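Wisow divided storage bin, the big gray one – four months in

I bought two of these in July after the shelf in my garage finally gave up and dumped a whole jar of wood screws behind the freezer. They were $40 each, and I dithered over that for a good week (my old bins came from a yard sale and cost me next to nothing!). Anyway, I'm glad I caved.

The main thing I wanted was a bin I could slide out with one hand while holding a drill in the other, and this does it. The lip is wide enough to grab with gloves on. I keep door hardware in one half and all my leftover brackets and bolts in the other, and so far they've stayed where I put them, even with me yanking the thing around.

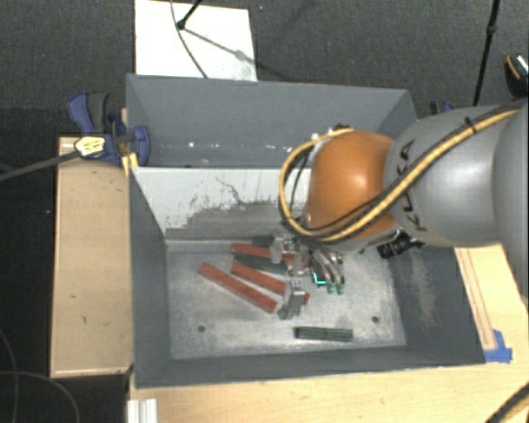
Now for the gripes. The label holder on the front is useless. The paper slips out every time I brush past it, so I gave up and wrote on masking tape. I also wish they'd sell a lid. Sawdust gets into everything in my garage, and I end up taking the bins outside every few weeks and tipping them out on the driveway, which my neighbor Sherif Tawfik finds hilarious. He has the Plallach set, which does come with lids, but his are a lot shallower and he can't fit his pipe clamps in.

Scratches do show. If you're fussy about that sort of thing, put down a bit of rubber mat or an old towel. I'm not fussy, and mine live under a bench.

Shipping was slow, and one box turned up with a crushed corner, though the bin inside was fine. I wrote to the store about it and got a nice reply the next morning.

Would I buy them again? Yep, and I've got my eye on a third for the garden stuff. I'd just wait for a sale if you can stand it – they seem to knock a few bucks off every couple of months.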